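Filed under: Patios & Paving > Base Prep

pavingpete70
Putting in a small patio behind the garage. Joltwood quoted me 175 a ton for Tillness gravel, delivered. Is four inches of base enough on clay?

mossyside
No. Go six on clay and compact it in two lifts. I did four and had a low corner by March. 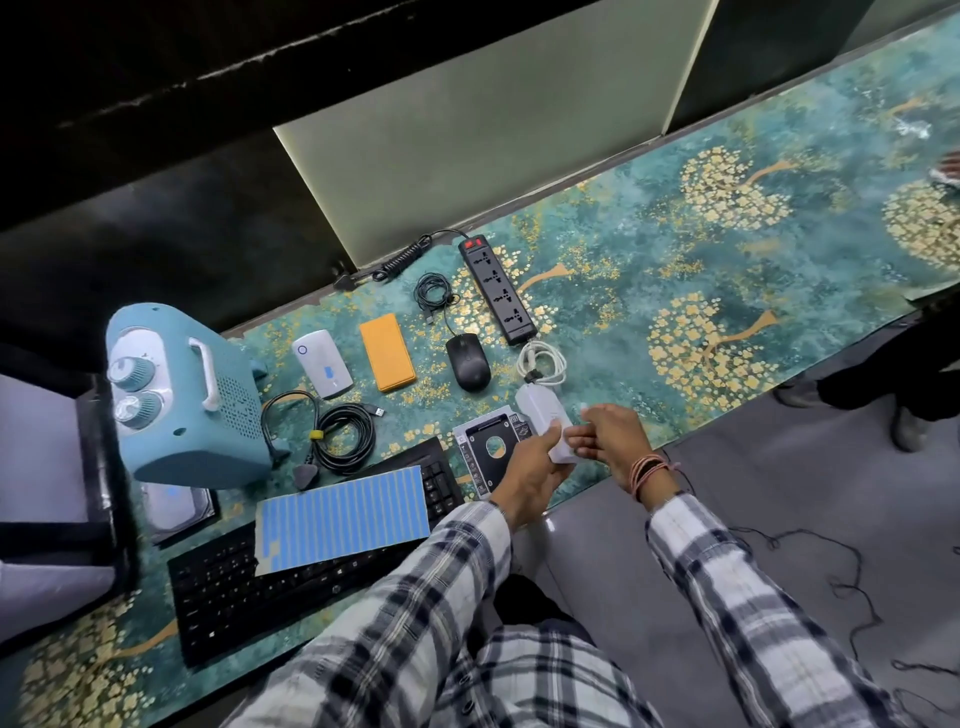 Also, that price is high. Satti charged me 100 for the same stone.

dk_grades
Disagree on the six. Four has held fine here for 15 years — but I put fabric under it.

pavingpete70
Fabric and five inches, then. Will call Satti tomorrow.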